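Ilona Sárközi
28/02/2025

1/ Today I finally started to put the back room in order. Since August I was promising this to my sister Fanni, and every weekend I found some other thing to do.

2/ My rule is simple: first the floor, then the table, and the shelves at the very end. If I begin with the shelves I only read old papers and drink tea.

3/ The floor is grey, the kind that shows every crumb. I swept it two times and washed it once, with water that was more than warm. My back is informing me about it now.

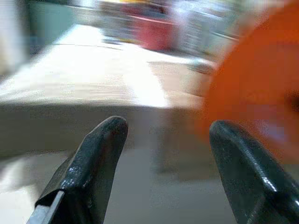

4/ After this I gave myself 90 minutes for the table. I think a timer is good for people like me. When it rings I must stop, also if I am in the middle of a drawer.

5/ I made one pile to keep and one pile to give away. The second pile should be bigger, but I am weak with cables and with gift paper.

6/ I also want to move the table to the window side. Savita told me to measure first, and she is right, because last time we carried a cupboard up the stairs and then carried it down again.

7/ A question for you: how do you store things with strong colours? I like orange very much, but when it is everywhere the room feels small to me. Do you put it behind a door, or do you leave one big piece outside and hide the rest?

8/ Danylo writes that he keeps everything in boxes from Beltside, 60 cm long, with a label on the short side. I will look at them next week. I don't want to buy before I know what stays.

9/ Tomorrow the shelves. If you don't hear from me, I am reading old papers.

14 comments · 28 shares
© Ilona Sárközi · Contact · Back to top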